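Square Tables, Round Corners, and a Rent Statement I Had to Read Twice

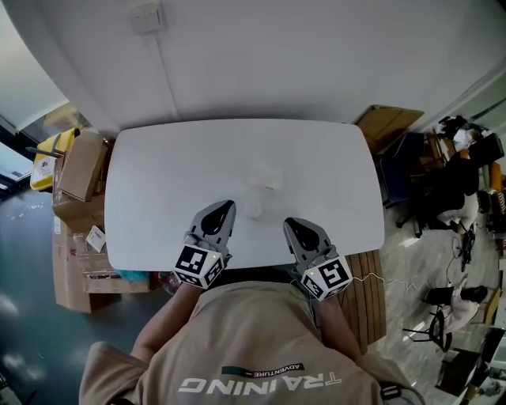

Photo: Trornia photo library, used with permission

31/10/2025

My office lease came up for renewal this fall, and the new statement from Stanarent arrived with a line item I had not seen before: "usable area adjustment." The adjustment raised my billable area from 245 to 262 square feet. The walls had not moved. I spent two evenings working out where the other 17 square feet came from, and I am writing it down because the method applies to any small commercial unit billed by area.

The old lease, drawn up by Ayala before they sold the building, measured to the inside face of the walls. You put a tape against the drywall on one side, read it at the drywall on the other, and multiply. My room came to 245 by that method, and it still does. I checked with a steel tape and again with a laser, and the two agreed to within a quarter of an inch on both axes.

The new lease measures to the centerline of shared walls and to the outside face of the corridor wall. That is defined in a schedule near the back, under a heading that does not mention measurement. A wall between two units is then split evenly between the tenants, and a wall facing the hallway belongs entirely to whoever is behind it. Mine has two shared walls, one corridor wall, and one exterior wall, which the schedule treats as belonging to the landlord.

Working it through took a sketch and some patience. The shared walls are thicker than I assumed. I had guessed standard studs with a single layer of drywall on each side, and the drawings on file show a double layer on both. The corridor wall is thicker again for fire rating. Once I used the right thicknesses, my total came out within half a square foot of theirs. The figure on the statement is correct under the definition they use.

The rate is a separate matter. It did not go down when the area went up. My monthly charge went from a little under 850 dollars to just over 900, and the cover letter described the rate as "held flat." Per square foot, it is. Per room, it is an increase of close to seven percent. Both statements are true, and only one of them was in the letter.

I wrote to the management address and asked three things: whether the definition could be changed back, whether the difference could be phased in, and whether the deposit would be recalculated on the new total. The answers were no, yes, and no. The phase-in runs until January, when the full amount applies. The deposit stays at 500 dollars. I had expected the second answer to be no as well, so it was worth the stamp.

Some notes for anyone with a similar statement.

Look for the definition before you look for the number. In my lease it was in a schedule. In the sample lease Grullano sends to prospective tenants, it is a footnote to the rent table. I have also seen it left out completely, in which case ask for it in writing.

Keep your own measurements with the date and the tool used. Measure at floor level and again at waist height, and keep both. Older walls lean, and a room can lose an inch between the two.

Ask for the wall drawings. Mine came as a scanned PDF and took eight days.

If you compare units in different buildings, convert them all to inside-face area first. I did this for four listings last week. The cheapest by advertised rate came out third, and the one I had skipped as too expensive came out second. It also has a window that opens, which mine does not.

I renewed for 2 years. Moving would have cost more than the increase over that period, even counting the better window. The spreadsheet has one tab for each measuring method and a fourth for loading factors on shared space, which my lease does not charge. The restroom and the stairwell are covered by a flat maintenance fee, and that fee has its own schedule. I have not finished reading it.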